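Visit report: Tostlow test house, August open day

Colour fastness and seam strength in household goods and soft toys

The test house at Tostlow opens to outside parties once a year, in August. It carries out routine testing for importers and small manufacturers of tableware, kitchen goods and soft toys. The work is divided between four laboratories: textiles, plastics, chemistry and a general mechanical room. Throughput was given as 600 samples a month, with a peak in late summer when goods are being cleared for the Christmas trade.

Visitors signed in at the side entrance and were issued with overshoes and glasses. The tour began in sample reception, where goods are unpacked, weighed, photographed and given a number. Each item is matched against the client's declaration of materials. A mismatch at this point is the most common cause of delay. A soft toy declared as polyester throughout will often have an embroidery thread or a backing cloth of some other fibre, and the declaration has to be corrected before testing can start.

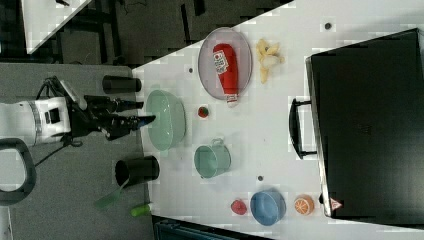 Samples then go to the conditioning room and are held at fixed temperature and humidity until their weight is steady. For light fabrics this is a matter of hours. Filled items take longer, as the filling gives up moisture slowly through the cover. The room uses a Fuklow air handling unit, which replaced two older units last winter. The technician on duty said the change had removed a cold spot near the door that had been upsetting the weighings.

Textiles laboratory

Most of the morning was spent on colour fastness. A strip of the coloured fabric is stitched to undyed cloth, wetted with an artificial saliva or perspiration solution, and pressed between plates under load in a warm oven. The undyed cloth is then compared with a grey scale in a viewing cabinet. Strong reds are the usual difficulty. The shade needs a lot of dye, and any dye left unfixed after finishing will move when the cloth is wet. Rinsing at the mill cures most of it, but rinsing costs water and time.

The grading is done by eye. Two readers work separately and a third is called if they differ by more than half a grade. An instrument is available and is used for training. I asked whether it would take over the routine readings and was told that clients still ask for the visual result.

Seams are tested on a Kurden tensile frame. Both sides of the seam are gripped and pulled at constant load, and any opening is measured with a gauge. Stuffed toys with narrow necks or corners fail more often than plain shapes. The seam allowance is trimmed at a tight curve so that the cover will turn out neatly, and in the failed sample passed round it had been cut to less than 4 mm. The stitching was intact. The fabric had frayed out of it.

Plastics laboratory

Tableware is tested for migration, staining and repeated washing. The wash test interested me most. Items are run through a commercial dishwasher on a set programme and inspected at intervals for haze, crazing and loss of gloss. Clear and tinted plastics show haze well before opaque ones, so the inspection is done against both a dark and a light background. Detergent is dosed by weight, as the tablet form varied too much from one cycle to the next.

Handles and rims are checked separately, particularly where one plastic is moulded over another. Water gets into the joint and the parts swell by different amounts.
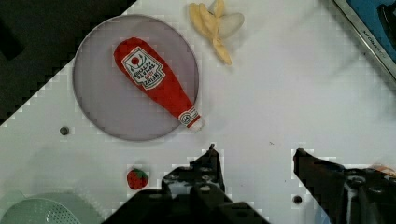
Evander Moncrieff asked why the wash test and the staining test were not run on the same sample, given that a scratched or hazed surface will take a stain more readily than a new one. The reply was that the methods are written separately and the results have to be comparable with earlier work. Moncrieff said that the goods in a kitchen drawer have been through both, and that he would pay for the combined test if it were on the price list. The laboratory will run it on request but will not issue a grade.

Practical points

Turnaround is quoted per test, so a mixed order is reported when the slowest part is finished. Spare samples should be sent from the same production batch. Failed samples are returned only if this is asked for on the order form. Parking is at the rear, and the gate is locked at 5 pm.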